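Sorting it out at Werby: a shift lead on the arms, the blocks and the break room

Posted 01/04/2020

Werby packs learning kits. Math cubes, counting sets, the wooden-box stuff schools order by the truckload in summer and forget about until the next summer. The packing floor is one long room behind the offices. Last November they put in the first arm on the Rondura line, the block line, and I wanted to talk to someone who stands next to it all day and not someone who signed for it.

The shift lead who agreed to talk asked me to leave names out. Fine. She has been on the floor long enough to have trained most of the people on it. We talked at the end of early shift, her coat already on, and then she took it off again because we went over.

First question was the obvious one. Did anybody lose a job.

"No. Not on my shift. Two people moved to outbound, one wanted to, one didn't. So you can write no, but write the other part too."

The one who didn't want to move is still in outbound. More lifting, more walking, same pay. She brought this up three times in the hour without me asking.

What did the block line look like before? A table, bins on both sides, six people. Blocks came down mixed and you picked by color into the set trays. 45 trays an hour was the number on the board, a good pair could beat it and a tired pair couldn't. "Your hands know it after a week. Your neck knows it after a month."

Now there is the arm at a table of its own and four people around the rest. It doesn't do the whole job. It takes single blocks from the open part of the table and puts them where they belong, and people do the trays, the checking, the lids. The software is from a firm called Drudeo, and the floor just calls the whole thing Drudeo, arm included, the way you call a copier by the name on the front.

"It's slow," she said. "People come through on a tour and they think it's going to be fast. It goes out, it opens up, it thinks about it. One cube. I could have done a handful."

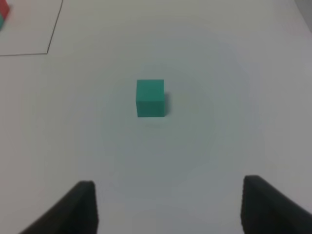
So why keep it? She shrugged at that. It doesn't get a sore neck. It runs through lunch. It runs after the early shift leaves and before the late shift has got its shoes on, and that is where the extra comes from. An order for 1,000 sets used to mean asking who could stay. In the last big one she didn't have to ask.

"That I like. I'll say that. I hated asking."

But it changed the lunch too. Before, the line stopped and everyone went at once, whole table. Now one person has to be near it, so lunch goes in turns. 45 minutes became two halves. People who had eaten together for years eat with whoever has the same half. She tried to get the pairs matched up, it worked for a bit, then somebody was out sick and it all slid.

I asked if that was ever in the plan, anywhere, in writing. She laughed. The plan was 60 pages. She read it, all of it, on her own time at home. Lunch was not in there.

Training. The way she tells it there were two kinds. The vendor kind was a morning in the meeting room with slides, and then her own kind, which was standing at the table and making mistakes. Where your hands go and when. What the stop button does (stops it) and what it doesn't do (put anything back). Leave the block alone when the arm is on its way to it, even if it's crooked, even if you could fix it in half a second. That last one took the longest. "We're fixers. You see a thing out of place, you fix it. And now I'm telling grown people, hands off, let it."

And when it gets it wrong?

"It used to be error 601 all day. 601, 601. Means it can't decide. We had it taped up on the wall what to do for 601." Mostly you cleared the table, set things out with more room, started again. It comes up less now. She thinks the light was part of it, they changed the lamps over the table and the shadows got softer. The Drudeo tech says it was an update. They have agreed to disagree on that.

The part she got most lively about was a thing I hadn't thought to ask. Who gets to change things. The lines on the tables used to be hers, if she wanted the trays further left she pulled up the tape and moved it. Takes a minute. At the arm's table you can't touch the marks without putting in a request, and the request goes to Bíró, the integrator, and Bíró answers when Bíró answers. Eight days, the last time. For tape!

"I knew more then the manual did about that table. I still do. I just can't do anything with it."

She has asked for a login. Not to program, just to shift a zone, change an order. The answer so far is that it's being looked at.

Pay came up, briefly. The people who watch the arm got a small bump, she fought for that. It was for the extra responsiblity, it says so on the form. She didn't get one herself. No comment for print on that.

There is talk of a second arm for the lids. She's not against it. She wants the lunch question settled first, on paper, and she wants the person in outbound offered the seat back before they hire in. She has told them both things. She was told it was noted.

By then late shift was coming in and someone leaned in the door, 601 again, could she come. Coat stayed on the chair.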